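Moving out of the Gidska apartment, week two

Quick one tonight, still packing. Four years in this place and I own 818 books. Counted them because the moving company charges by the box and I wanted to argue with them. Lost the argument.

The new place is in Tulamden, smaller kitchen, better light. Rent is 1,503 a month which, ouch. But the bus stops right outside and there's a bakery on the corner that does those sesame rings. Sold.

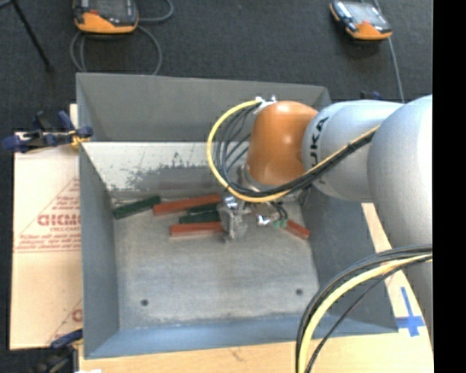
Posted by Sofia Dimitriou in Home, Moving | 2 comments

Anyway. Kitchen stuff. I keep wrapping mugs and then unwrapping one becuase I want coffee. Same mug every time. My sister says leave the kitchen for last, my mother says do it first, so it's half done and I can't find the can opener.

Gave the big plant to Hayat downstairs. Felt weird about it. She's already moved it to the window and it looks better there than it ever did with me.

Still to do: cancel the internet, patch the hole behind the door, defrost the freezer. Does anyone know if you can paint over old wallpaper or is that asking for truoble? The bedroom has stripes. Brown ones.

Ok, back to the tape. Keys are due at noon.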